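Who Gets to Draw Gunau? A Report on a Comic That Changed Hands

Media Studies project, final report
Group: Jonalyn Manalastas, Lertchai Boonchu, Tâm Văn
Supervisor: Liên Trương
Handed in 30/09/2019

1. What we did

We read all 14 issues of Gunau, the small press superhero book from Stosstead Comics, and tried to work out what happens to a character when the writer changes halfway. Issues 1 to 8 are written by Bảo Đinh. Issues 9 to 14 are by a team signed only as "Ballwood". Same artist the whole way, which helped a lot, beause we could mostly blame the words.

Method: everybody read everything once, no notes. Then again with a sheet. On the sheet we logged each page where Lục (the hero) makes a choice, each page where she fights, each page where somebody else explains her to us. Lertchai did the spreadsheet. Tâm did lettering and sound effects. I (Jonalyn) did most of the writing up, so blame me for the style.

2. Background, short

Lục is a ferry mechanic who can hear metal. Bridges, locks, coins in a pocket. In the early issues this is mostly a nuisance. She can't sleep near the harbor, she wears earplugs to dinner. The first villain is a landlord. Second one is a bigger landlord. Print run of issue 1 was 700 copies according to the inside cover, and the school library has two, one missing its back page.

Issue 9 opens with a new costume and a caption saying "Everything you knew about Lục was a lie." We all groaned. But we tried to be fair, see section 4.
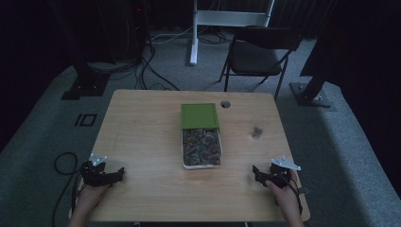 Does the comic explain why Lục stops using her hearing after issue 9?
There is one line in issue 10 where a doctor tells her the power has "moved on," and after that the book never brings it up again.

3. The Đinh issues

Slow. Lots of silent panels. Issue 3 is nearly all one conversation on a ferry, and the only action is a chain snapping on the last page. Tâm loved this one, Lertchai was bored and wrote "when does it start" on his sheet. I'm in between.

What works is that the power costs her something. When she listens to the bridge in issue 5 she has to hear the whole bridge, every bolt, and she passes out before she can warn anyone. The letterer fills the page with tiny sound words, 200 on one spread (Tâm counted, twice). You can't read them all and I think that's the point. You get tired like she does.

What doesn't work: the side characters. Her brother shows up in issue 2, has a big speech, then is gone until 7. Her boss has three different haircuts. The landlord talks like a landlord in a cartoon. Also issue 6 is a flashback inside a flashback and none of us could say for sure what year it was supposed to be.

Choices logged: Lục makes a decision that changes the plot on 11 pages in issue 4 alone. That's the highest of any issue.

4. The Ballwood issues

Faster, louder, more like the big company books. There's a team now, with a van. Lục gets a sword. She says things like "time to make some noise" before hitting people, which is odd for somebody who used to beg for quiet.

We expected to hate all of it and didn't. Issue 12 is really good. It's the one where the team is stuck in a elevator and the new kid asks Lục what she used to be able to do. She doesn't answer for two pages. You can feel the old book underneath. Lertchai thinks Ballwood put that in as a kind of apology, Tâm thinks they just needed a quiet issue before the big fight. We argued over this for a whole lunch and left it open.

The trouble is mostly that other people talk about her. On our sheets the "somebody explains Lục" column was nearly blank for the first half and full for the second. In issue 13 a news reporter, a general and a talking dog all describe her courage to us. She's on maybe half the pages. The dog is funny, I will say that.

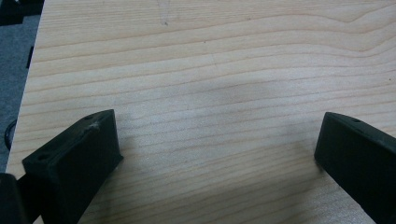

Light wood board with wavy grain.

5. The art

Same artist, but he draws differently for different scripts. In the Đinh issues the harbor is always behind her, masts and cranes, even indoors through a window. After 9 the backgrounds go to flat color for whole fights. Could be the deadline, the later issues came out monthly and the early ones whenever they were ready. Tâm wanted a full page on the coloring here but we ran out of time. Short version: the greens go away. Lục's name can mean green, and her jacket was green, and from issue 9 she wears red and gray.

Panel borders also change. Early ones are hand drawn and a little shaky. Later ones ruled. Not sure this means anything.

6. What readers said

We asked our class to read issues 5 and 11 back to back without telling them about the switch. Most guessed it was two different characters. A few liked 11 better, mainly for the fight in the car wash, and one person asked if there was a game. Should have written down who had read superhero comics before. We didn't, that's a hole in the project.

Liên Trương asked us in the February check-in if we were just saying the first version is the real one because we read it first. Good question. Lertchai reread in reverse order, 14 back to 1, to test it. He said the late Lục felt fine on her own, and then the early issues felt like a different and better comic starring her aunt.

7. Problems with the project

The sheets were filled in by three people with three ideas of what a "choice" is. I count it if she picks up the phone, Tâm doesn't. We fixed this after issue 6 but never went back and redid the first ones properly.

We also wrote to the publisher to ask why the writer changed and got no answer. So anything about editors telling people what to do is a guess and we cut most of it.

8. Findings

A new writer can change the costume, the cast, the villain, and readers will mostly go along. Dropping what made daily life hard for the character was the change our class noticed, even the ones who couldn't name it. Issue 12 is the only late issue that touches this and it was the favorite of the second half for all three of us.

Next group who does this should pick a shorter series. And read issue 6 with the lights on, the captions are dark blue on black.

Copies of the sheets are with Liên Trương. Issue 5 is overdue, sorry, Tâm is bringing it back this week.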